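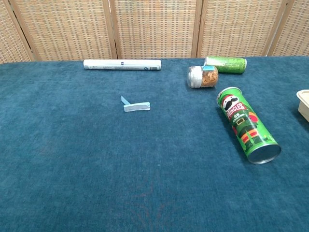 3.2 Object set and workspace

The grasping trials were carried out by the second-year project group as part of the Altard module, with Pouran Ahmadpour responsible for the protocol. Objects were chosen for shape before weight, and cylinders were favoured as they can roll when a finger touches them off-centre. The layout in Figure 2 contains a green Pringles can placed diagonally, a green drinks can on its side and a small glass jar lying directly in front of it, with a slender white tube further to the left near the back edge. The jar and the drinks can overlap from this viewpoint, so the segmentation step must separate them before a grasp is proposed. The soft teal cloth was kept for all layouts; its pile resists rolling to a degree that we did not measure.

Figure 2. Tabletop layout used in the clutter condition, chest-height view.

Each student team was given the same planner (Torkov) and wrote its own grasp selection rule. A rule received the segmented point cloud and returned an arm, an approach direction and a finger closing order. Teams had 18 hours of laboratory time in total, and up to 34 attempts per layout were allowed. An attempt was stopped by the operator if the planned path came within 2 cm of the divider behind the table. 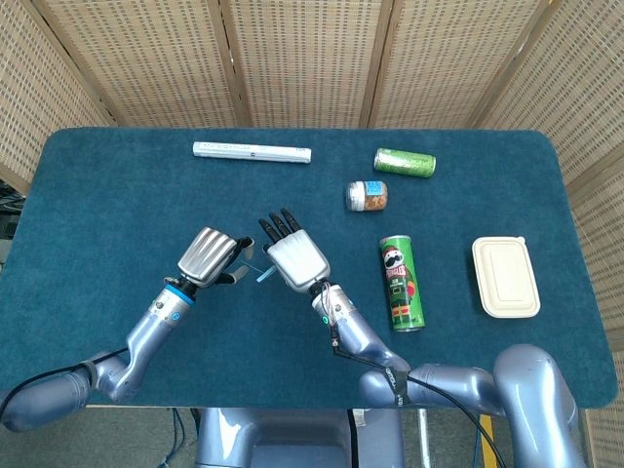 The choice of arm was left to the rule and was not corrected by the operator. Most teams began with a simple split down the middle of the table, with the nearer arm assigned to each object. This works poorly for long objects lying at an angle, where the nearer arm may have to reach across the object to close on its narrow side. The Parsa team replaced the split with a cost based on wrist rotation, which is the version reported in Section 4.

Attempts were logged at the planner level only. The full log holds 700 entries, including those stopped by the operator, and these are counted as failures in all tables.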